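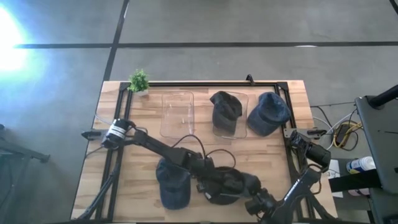 The Melier Sorting Kit is a set of two robot arms that bolt to a table and put things into bins. It is sold to schools and clubs for children aged 10 and up, with an adult in charge. Each arm is a chain of stiff links joined by motors, and at the end of each chain is a gripper. The two arms share one work area. When sorting caps, both can end up reaching toward the same part of the table, so the software has to keep track of where each arm is.

What does the robot have to do?

The job in lesson 2 of the guide is called Caps. Some caps are black and some are blue denim. The robot must pick up a cap, carry it to a clear bin and let go. A cap is harder than a block. A block keeps its shape when squeezed. Cloth folds, and the brim is stiff while the crown is soft.

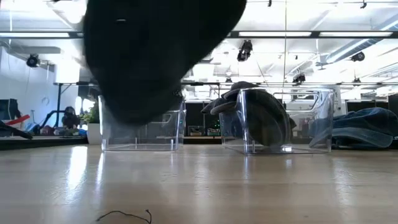 The motors also have to slow down before the gripper opens. If the arm is still moving fast, the cap keeps moving too and may land outside the bin.

How does it learn?

A person guides the arms through the job many times. Each try is saved as a list of joint angles along with camera pictures. A program named Skidik looks for patterns in these lists. The lesson asks for 61 tries – fewer will work, but the arm misses more often.

What is in the box?

Two arms, grippers, cables, clamps and a printed guide of 258 pages. Caps and bins are not included.

Words to know

Link: a stiff part between two joints.
Gripper: the part that holds things.
Joint angle: how far a joint has turned.

Text by Femi Okeke. Updated 15/08/2021.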